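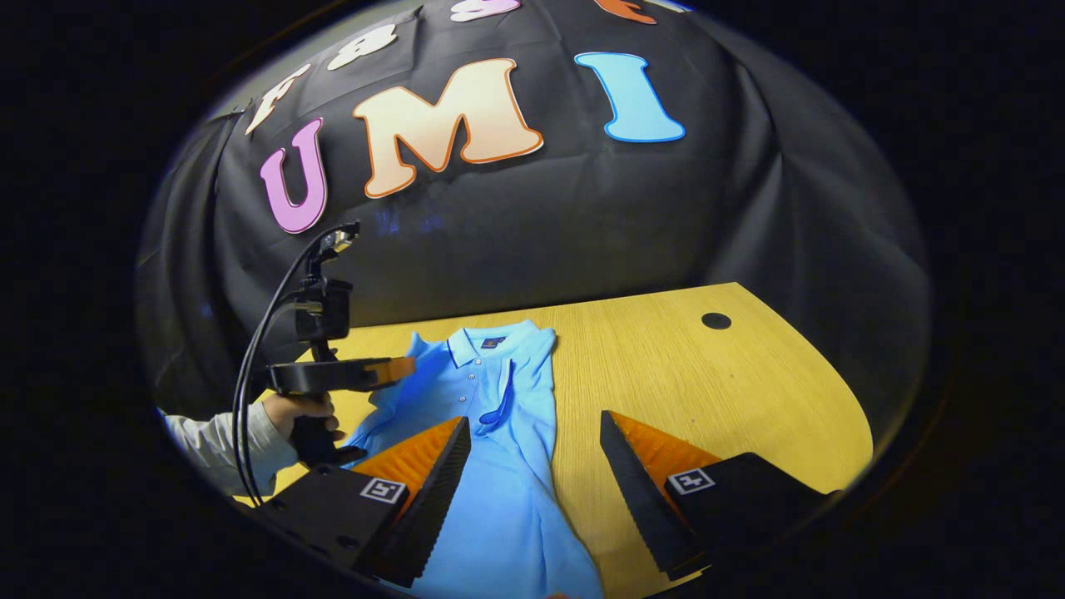 Áine Dunne wrote under the last guide that she had followed every step and still ended up with a plot summary longer than some of the chapters it was summarising, and could I please explain how anyone gets a whole novel onto one page without leaving out the murder.

Fair question, Áine. I have left out the murder myself. It was in a summary of the second Flevivstead book, and I only noticed when a reader asked why everybody was at a funeral in paragraph four.

So this is the method I use now. I'll work from the last Flevivstead novel, The Salt Ledger, as it's the one most people write in about and it is 1254 pages long. The limit for a summary on this site is 1000 words. You can do the sum yourself, though I wouldn't before breakfast.

What you need

The book. A pencil. A pad of paper you don't mind ruining. A second person who hasn't read the thing and is too polite to leave the room.

Step 1: Read it without taking notes

I know. But if you take notes on a first reading you'll write down everything, including the weather, and The Salt Ledger has a great deal of weather. Read to the end, then leave it for a couple of days.

Step 2: Write what you remember

Put the book in another room and write down what happened, in any order. Mine began: "Widow inherits the ferry at Prornier. Brother-in-law wants it. Forged ledger. Someone drowns, possibly the wrong someone. Big row at the harvest supper. Goat." The goat didn't make the final version, but it did get further than the brother-in-law's entire childhood, which takes up most of part two.

Whatever you've forgotten can probably go. Check it against the book before you bin it, all the same (see: funeral).

Step 3: Find the hinges

Go back through with the pencil and mark every point where somebody does something that can't be undone. A quarrel that's patched up by teatime doesn't count. I found seven in The Salt Ledger:

The widow signs for the ferry.
The clerk copies the ledger.
The brother-in-law finds the copy.
The crossing in the fog.
The widow lies to the magistrate.
The harvest supper.
The burning of the Gerkow warehouse.

If you have thirty, you've been marking scenes you liked. We all do it. Rub some out.

Step 4: Join them up

Write one short paragraph for each hinge, present tense, and start each with a person doing something. "The clerk copies the ledger by night" is a good opening. "Meanwhile, tensions are rising in Flevivstead" is what you write when you've lost track of who is on the boat.

Between hinges you're allowed a sentence or two to get people from one place to the next. Resist the scenery. The author spent years on the marshes and you are going to give them half a line, and you'll just have to live with that.
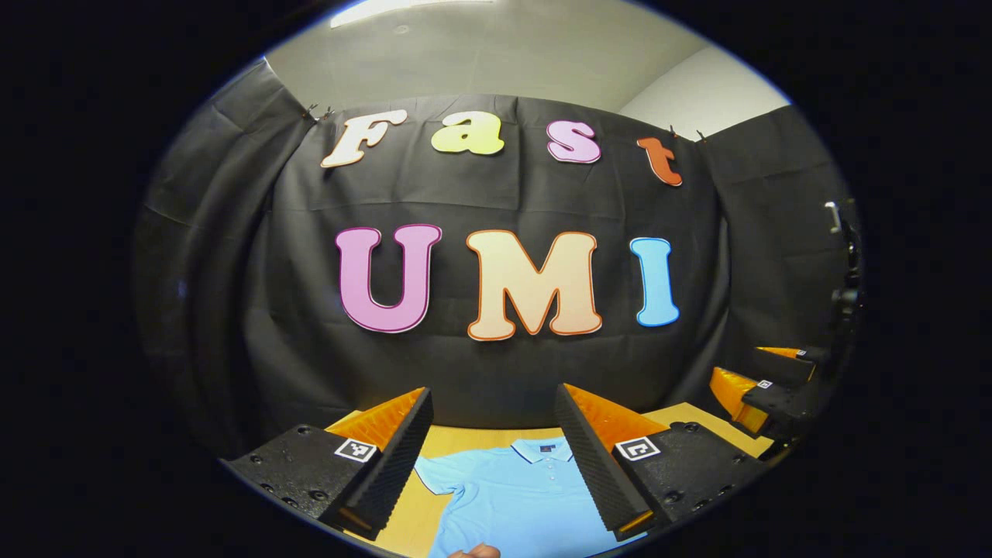

Fast UMI, in cut-out letters.

Step 5: Ration the names

A reader can hold on to four or five names in a summary before they all turn into the same man in a hat. Everyone else gets a job or a relation: the clerk, the magistrate, the younger sister. Be consistent. If he's the ferryman in the first paragraph, he can't turn into the old boatman in the third, or someone will assume there are two of them and start wondering which one drowned.

Demyd Koval disagrees with me on this and names everybody, down to the baker. His summaries are very thorough. I have never finished one.

Step 6: Decide about the ending

A summary tells the ending. A review doesn't. A blurb hints at it and gets it slightly wrong. Work out which of the three you're writing, and if it's a summary, put a spoiler line at the top and then get on with it. There's no use telling people that "a shocking secret is revealed" when they've come to you precisely to find out what it was. They may have an exam. They may have lost the book on a train.

Leave your theories out, too. Whether the clerk knew about the fog is a fine thing to argue over in the comments, and a rotten thing to slip in as fact.

Step 7: Read it aloud

Fetch the polite person. Read the whole thing at a normal speed and watch their face. When they frown, put a mark in the margin and carry on. Don't explain. If you have to stop and say "oh, he's her cousin, I should have mentioned", then you should have mentioned it.

Afterwards, ask them to tell you the story back. Severyn Marchuk got as far as the fifth hinge with mine and then asked who owned the ferry, so the first paragraph was rewritten.

Step 8: Cut

My draft came out at 1091 words. Adverbs went first, then a sentence about lanterns I was rather proud of, then every "however". That nearly did it. The last few words came out of the harvest supper, where I had listed the pies.

If you're still over after that, look at your longest paragraph. It'll be the bit you enjoyed most, and it'll be too long.

Next time: summarising a book you gave up on halfway, and whether you ought to.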